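Bench arm, shed build — gallery page

Home > Builds > Bunton arm > Gripper and fingers

Quick page, not a proper write-up. Siamak Shojaei and me (Reda Chraibi) have been putting a small arm together in the Marwat shed since April. People on the Ircombe list keep asking how the fingers are going so I'm dumping it here, captions short, notes either side. Will tidy later. Probably.

For anyone new: arm is called Bunton, after the street. Five joints, two-finger gripper on the end, small camera mounted behind the fingers and looking down past them. The control board is a Zerkance, second hand, came with no manual and one dead channel. We moved the wrist motor over to a spare channel and left it at that. Whole thing has cost us $274 so far, not counting the bench or the two servos Siamak cooked.

The job we set ourselves is dull on purpose. Pick up a foam cube, put it in a tub. Then take it out of the tub and put it back on the table. Foam because it doesn't roll and it doesn't hurt the fingers when we get the height wrong, and we get the height wrong a lot.

Fingers first, they've eaten most of the time. First pair were straight all the way up and flexed like a ruler. Second pair thicker, didn't flex, couldn't fit down between two cubes sitting side by side. Went wide at the bottom after that and narrowed it up to a small rounded tip. Siamak drew it on the back of a hardware store receipt and the drawing is still better than my CAD of it. Colour is black so the camera can find the edge against a pale table. We had a white set for one night. Hopeless.
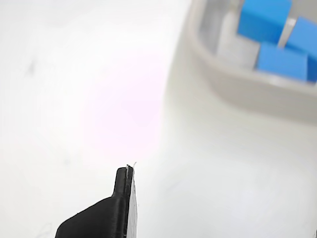 Fingertip, with blue cubes in the tub behind. Couple of bits of fluff on the tip.

Focus is set for close up, so the tub goes soft. We've tried it the other way, sharp at the far side of the table and mush at the finger, and the arm did worse. The last bit of the move is where it all goes wrong so that's where we want the detail. Happy to be argued with on this one.

Table is white as well, which we thought was clever and then wasn't. Exposure jumps whenever the arm shadow goes over. Locked it by hand in the end, a bit on the bright side. Some colour creeps into the white now and then and I've stopped chasing it. Blue comes through fine and blue is the one we sort on.

White blocks are the pain. Blue in a pale tub, no worries, it gets those at nearly any angle. White in a pale tub and the edge just goes. Siamak wants to tape the top edges. I'd sooner fix the lighting. We've done niether.

Numbers, for those who like numbers

1,877 stills saved so far. Most are rubbish, sorry, most are "early". We label them on the couch, one laptop each, and compare after. We dont always agree where a cube stops once it's gone blurry, so if we're too far apart that still gets binned.

Last long run was 200 tries at blue cubes only, table to tub. 27 misses. Nearly all of them the same miss — finger comes down on the top of the cube instead of beside it, squashes it, cube pings off somewhere. I have stepped on a lot of foam.

Tub to table is worse and I haven't counted it properly, so no figure. The wall of the tub gets in the way of the wrist if the cube is sitting hard up against it. Corners are bad too. A shallower tub would fix it in five minutes but Siamak reckons that's cheating. He may be right, I still want the shallower tub.

Things we changed this month

Fingers are on two screws each now, not one. They used to twist under load and you'd only notice when the grip went crooked. Threadlock on all of them after one backed out and dropped into the base. Took the base apart for that. Not a fun evening.

Slowed the last part of the drop right down. Looks painfully slow when you watch it but the cubes stopped flying about so much.

Cable for the camera re-routed up the outside of the forearm with velcro ties. It was going through the middle joint and getting chewed. Cheap fix, should of done it at the start.

Home position moved back off the table a bit, so you can reach in and reset the cubes without the arm hanging over your hand. The power switch is on the front edge of the bench now too, big red one, reachable from both stools. If you build anything like this do the switch first.

Still to do

Lighting — a strip down each side, diffused, see if the white blocks behave
Softer tips, Siamak has some silicone stuff from a fishing shop he wants to try
Brush or wipe for the fingers between runs, the foam and the rag both shed
Proper mount for the tub, tape keeps letting go when it's cold
Write down the Zerkance wiring before one of us forgets it

Files: finger drawings are in the shared folder, the one called fingers_wide, ignore fingers_wide_final, that's older. Print a spare pair while you're at it. If you scale them, check the screw holes after, they close up and you'll be drilling.

Questions to the list please and not my phone. Siamak answers faster than I do, he's also nicer about it. Shed is open to Marwat members most evenings, bring a torch, the path light is out again.

Page updated 21 Nov 2021, RC

Back to Builds | Next: base and shoulder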